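Open day in June: can visitors have a go with the hand-held grippers?

Posted by Grumness

I'm bringing a small group to the open day in June. The programme lists a "folding clothes" demonstration at 2 pm and says 12 places. Is it watch only, or do you get to hold the grippers? One of ours has weak wrists, so I'd also like to know how long a turn is. Do we need to bring our own clothes to fold?

Alemayehu

You can have a go. I went last year. You hold one in each hand and pick up whatever is laid out. 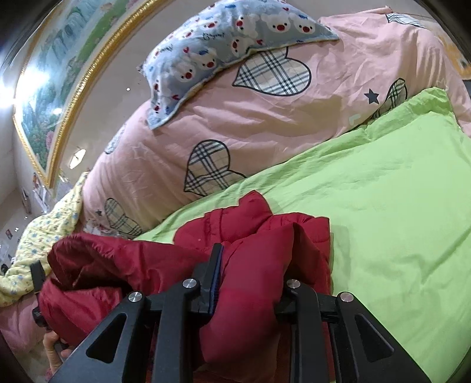

Prarnaveo Open Days Team

A padded jacket like the red one is harder than it looks. Pinch a sleeve with one gripper and hold the body with the other, then lift slowly. Shirts and towels are easier, so ask for one of those first. My turn was five minutes and you can stop when you like. No need to bring clothes.

Flisel

watch only I think? might have been a different one

Jinlong Ding

I help at the sign-in desk. Alemayehu is right, it's hands-on. The 12 places are for taking part, and anyone can stand and watch. Put your names down when you arrive, as the list can't be booked online. Your friend can sit at the table and rest both elbows on it. Under-tens need an adult with them. Parking is behind the main building and the demonstration is on the ground floor.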